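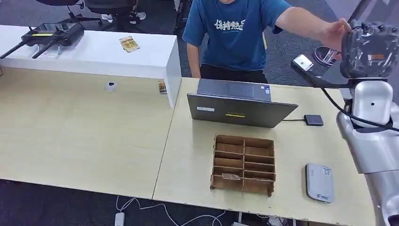
Right, I've finally given up on having a proper lawn out the back and I'm going over to clover. I've been putting this off for two summers. The plan got made at work over lunch, with a dark grey laptop open on the desk and far too many seed catalogue tabs, so if any of the sums are wrong that's why. Thread for anyone else whose grass turns to straw every August!

The patch is 65 square metres, faces south and sits on what I'd politely call builder's rubble with a bit of soil sprinkled over it. Grass does fine until the first dry fortnight, then it goes yellow and crunchy and I stand there with the hose feeling guilty about the water meter.

I did look at fake grass. Got a quote from Stokeo and they were very nice about it, but it was 775 just for the groundwork and I hadn't even picked the stuff yet. Also next door's gets so hot the dog won't walk on it. So no.

Clover then. I'm using the small-leaved white kind, micro clover, mixed in with what's left of the grass. It stays short, it stays green a lot longer in dry weather and it feeds itself, so no more bags of lawn food cluttering up the shed (I have three half-used ones if anybody local wants them).

Seed is from Osano, a 900 gram bag, which is more than I need but I know what the pigeons are like round here. Expecting to go over the bald bits again in a few weeks.

What I've done so far: mowed as low as the mower would go, raked out a shocking amount of moss, then scratched the surface up with the spring rake until my shoulders gave in. You want to see bare soil between the grass or the seed just sits on top and gets eaten.

The seed is tiny, like really tiny. I mixed it with dry sand in a bucket so I could see where I'd been. First half went on far too thick by the water butt — there's going to be a very lush corner — and then I got the hang of it. Walked up and down, then across, then trod it all in wearing my flattest shoes.

Somebody always asks about bees, so yes, it flowers and yes, they come. I'm happy about that! If you've got little ones running about barefoot you can mow the flowers off before they open. I'm leaving a strip by the fence alone all summer and mowing the rest every few weeks.

One warning, don't use weed-and-feed on it afterwards. Clover counts as a weed as far as that stuff's concerned and you'll lose the lot. I only found out from the small print on the back of the bag.

Watering it morning and evening for now with the butt, fine rose on the can. Rain's forecast for tomorrow so I might get a night off. Will post again when there's something green to look at.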